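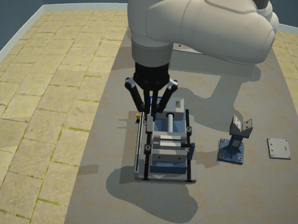 September, 6:40 a.m.
Posted by Vise Squad of One

The Melov people sent over their fault report on the vise loading cell. Verdict: "isolated grip event." I've read it twice and I don't buy it.

Quick background. Small blocks, two-finger gripper, pneumatic vise. Arm picks a block, lowers it to the jaws, vise closes, arm lets go and backs off. They ran it in simulation first and it came through 900 cycles with zero drops. Everybody loved that number.

Then it went on the real bench. On cycle 89 the vise closed while the fingers were still down between the jaws. Bent one fingertip and threw the block off the table. It landed on the walkway side, by the way, which the report mentions in a footnote.

Their theory is that the block slipped in the fingers, sat crooked, and the jaw caught it. Fine. So why is the fingertip bent inward, on the side the jaw comes from? A slipped block doesn't do that. A jaw that moves early does. 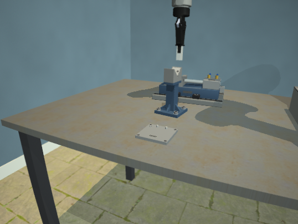 The sim has no air in it. I mean that the model draws the fittings and the vise, but the jaw moves when the software says move. Real air has a hose, a valve, a regulator somebody turned up at lunch. Ours is fed off the same line as the Gromgate press and the pressure jumps every time that thing cycles.

I asked for the valve log. There isn't one. The Dalisay controller records the command to close, and that's it. No switch on the jaw, no pressure reading. So "vise closed on command" in the report really means "we sent a command."

And the command went out 40 milliseconds after the arm reported it was clear. Reported! The clear signal comes from a timer in the Fitalico script. The arm was running slow that morning because someone had the speed turned down for a demo. Timer didn't know that.

Their fix is a rubber pad on the fingers and a wait of 400 milliseconds. So a longer guess, with more grip. I'm sure it'll pass another big run in the sim.

What I asked for: a switch on the jaw, a position check on the arm before the valve can fire, and a guard on the walkway side. The guard got a "we'll look at it."

Cell stays locked out on my shift until at least the first two are in – they can be mad about it. I still have the bent fingertip in my desk drawer if anyone from Melov wants to come see which way it points.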